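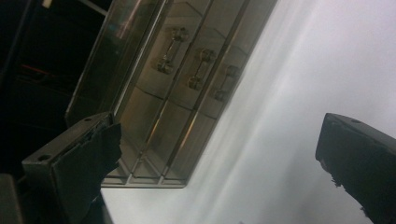 Gripper work at Gesska

Gripper work is the name used at the Gesska appliance refurbishing works for any task done with a two-fingered gripper in place of a bare or gloved hand. It covers both the hand-held tool, which a worker carries from bench to bench, and the fixed arms, which stay where they are and are visited. The works takes in used kitchen appliances with metal and glass panels, cleans and checks them, swaps the fittings that need swapping and sends them out again. Its automation programme is known as Pladarik, a word that appears on the rota, on the lockers and, for a short time, on a cake.

Background

Before Pladarik, panels were handled at long benches by people in pairs. One held, the other worked, and they changed over when the holder's arms gave out. The pairs were settled and in some cases had outlasted several managers. The site handbook of the period gives 2 pages to lifting and none to conversation, although old hands regard the second as the main activity of the shift.

The change began in January with a single fixed arm, set up behind a yellow line at the end of the panel hall. It was introduced at a meeting as a colleague. The staff, who had not been asked whether they wanted one, noted that it was excused from the meeting.

The hand-held grippers came later, when the firm decided that the arms would learn the work faster from people who already knew it. Each tool carries a camera, and a worker doing an ordinary job with it leaves behind a record of how the job was done. The target for the first stage was 3,000 recorded tasks. Workers were paid their usual rate for these, plus an allowance described in the staff agreement as modest, a description no one has challenged.

Equipment

The grippers in use are plain objects. The fingers are matte dark grey and blocky, with squared ends and small round holes in their upper faces. Black pads line the inner edges, and it is the pads that do the gripping and take the punishment. A pad with a ragged, crumbly edge is a familiar sight in the panel hall. The official replacement interval is 90 shifts. The unofficial one is whenever somebody can find the box.

The panels are less forgiving. Many have a brushed metal look, and they throw back the overhead lights at angles that suit neither eyes nor cameras. Small fittings are the usual difficulty. A short rod with a rounded knob at each end looks simple enough until three of them sit in a slanting row and the furthest is half lost in the glare. Staff call these fittings dumbbells. The parts list has a longer name for them, with a number, and is consulted chiefly in disputes.

Effects on the work

Lifting has gone down. Sore wrists, formerly spoken of at Gesska in much the same tone as the weather, are mentioned less, and sore thumbs rather more, as the hand-held tool is worked by a trigger. A softer trigger was requested in the first month. A poster on thumb exercises was supplied in the second.

The pairs were broken up, there being no need for a second person to hold the panel. Several workers have said they would have kept the sore arms. The firm replied by moving the benches closer together, and it is generally agreed that this helped, though it also brought back a number of arguments thought to have been settled.

New duties appeared without much ceremony. They include:

Checking recordings for blur, dropped parts and singing.
Changing pads and wiping camera covers.
Standing by the yellow line when an arm stops, and deciding whether it has stopped for a reason.
Explaining to visitors that the arm is not looking at them.

The third of these, known as minding, was at first given to whoever was nearest. It is now a graded post with its own training. Minders tend to be drawn from the older staff, who can tell from across the hall that a panel is sitting badly, and who had long been told that this sort of knowledge could not be put on a pay scale.

Speed is a more delicate subject. A practised worker with bare hands remains quicker than one with a gripper at nearly every task on the list, and was for a good while quicker than the arms too. The arms make up the difference by not going home. Night running was brought in with a single minder on site, an arrangement that lasted until the first power cut, after which there were two.

The recordings dispute

The chief quarrel of the programme concerned who might watch the recordings. The cameras point at the gripper fingers and whatever lies beyond them, and so take in a good deal of bench, floor and distant equipment. Workers accepted being learned from but objected to being timed. Matters came to a head when a supervisor praised one bench for its pace and could not say how the pace was known.

Under the Umali agreement, named after the meeting room in which it was reached, recordings may be used to train the arms and may not be used to rate the people. Sound is switched off. A worker may strike out a recording without giving grounds, and by the date the agreement was last reviewed, November 23, 2020, this had been done 357 times. The firm called the figure disappointing. The staff side called it a start.

Jobs

No one was dismissed under Pladarik, a point the firm makes often. Posts that fell vacant in the panel hall were not always filled, a point made just as often by everyone else. The hall is quieter than it was, and the canteen queue is shorter, with results for the menu that have not been popular.

Some of those who left went to the sister site at Jallell, where panels are still handled in pairs. The Jallell works is due to receive its first arm once the floor has been levelled. The levelling has been put back several times, and the staff there are said to be very patient about it.

See also

Bench pairing
Minding (industrial)
Umali agreement
Repetitive strain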